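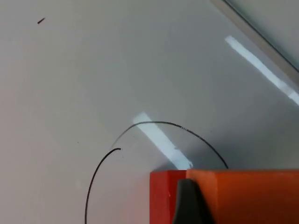 Looking After Your Pilates Mat and Bands at Home

Home Practice Tips | Kit Care
4 min read

I've been teaching mat classes in Gulau for a good many years now, and the question I'm asked most often has very little to do with hips or hamstrings. It's "how on earth do I get the smell out of my mat?" So I've put down what I do myself, in the order I do it, and you can pick out the bits that suit your own kit and your own patience.

Washing the mat

Start by checking the label, as some mats hate being soaked. If yours is the ordinary closed-cell sort, lay it in the bath, run in a few inches of lukewarm water and add a very small squirt of washing-up liquid. And I do mean small – too much soap stays in the surface and you'll be sliding about in your plank for a fortnight. Wipe it gently with a soft cloth, turn it over, do the other side, then rinse until the water runs clear.

Don't wring it. Lay it on a big dry towel, roll the two up together like a Swiss roll and kneel your way along it. Then hang it over the bath rail or a clothes horse, away from the radiator and out of strong sun. In January mine can take two days, so I keep an old one for the meantime.

Natural rubber and cork mats should only be wiped with a damp cloth. Please leave the tea tree oil in the cupboard for those, however nice it smells.

Bands and loops

Wipe bands with plain water, pat them dry and dust them with a little cornflour so they don't stick to themselves. Stretch each one slowly up to the light before you use it. Any nick, pale line or tacky patch and it goes in the bin, even if it's your favourite. I keep my Skandley bands loosely coiled in a biscuit tin in the hall, well away from the boiler.

The small ball

A soft ball slowly goes flat and you don't notice until your back does. Top it up every 6 weeks or so, and stop while you can still press a thumb in easily. If the plug keeps working loose, dry it and the hole thoroughly before pushing it back in.

Storing it all

Roll the mat with the top side facing outwards, and the ends will lie flat when you open it. My friend Shih-chieh Kan hangs his over a broom handle fixed across the back of the spare room door, which takes up no floor at all – I've copied him shamelessly.

Grip socks go in a cool wash, inside out, no softener.

5 comments | 931 shares

Filed under: Pilates at Home, Cleaning, Storage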